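Eltellow EL-17 Fixed Perimeter Observation Mast

Category: Border and site surveillance / Fixed masts
Manufacturer: Eltellow
Distributor: Honville
Page last revised: 6 May 2026

The EL-17 is a fixed observation mast for land borders, river crossings and long perimeter fences. It carries a day camera, a thermal camera and a ground radar on a single head, and reports to a control room over fiber or a licensed radio link. It is supplied to border guard units, port police and operators of restricted sites.

Mast and foundation
The mast is galvanized steel in 3 sections, 17 m high when assembled. The base plate bolts to a cast concrete pad. The pad drawing is supplied with the order and must be checked against local soil data by the buyer's own engineer. A ladder with a fall arrest rail runs the full height. The head can also be lowered by hand winch for cleaning and lens replacement.

Power
Mains supply with battery backup. The battery cabinet holds the full sensor load for 21 hours. Solar panels are available as an option but are not recommended as the only source at sites with heavy winter cloud. The cabinet door has a tamper switch wired to the alarm input.
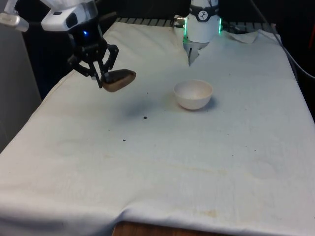
Nollalport's operators asked whether the radar could be muted on one side, as their mast stands next to a public road and passing trucks filled the alarm list during every shift. Sector masking is included in the standard software. Up to 21 sectors can be masked, each with its own schedule, and each change is written to the audit log with the operator's login.

Control room software
The mast works with Rutkowska Console, release 3 or later. Earlier releases show the video but do not accept radar tracks. One server handles more than 1,000 stored tracks per shift without archiving. Video and track data are kept on the buyer's own hardware. User accounts are set at three levels: viewer, operator and supervisor. Only supervisors can export recordings.

Maintenance
Inspect guy wires, bolts and cable glands twice a year. At northern sites, schedule the second inspection for October, before the first hard frost. Replace the desiccant cartridge in the sensor head at each visit. Batteries should be load tested once a year and replaced as a full set.

Supplied with each mast
Mast sections, base plate and anchor bolts
Sensor head with cable harness
Battery cabinet, two keys
Hand winch and cable
Installation manual and pad drawing

Not supplied
Concrete, lifting equipment, radio license, server hardware

Ordering
Orders are placed through Honville. An end-user certificate is required before a quotation can be issued. Operator training is quoted separately.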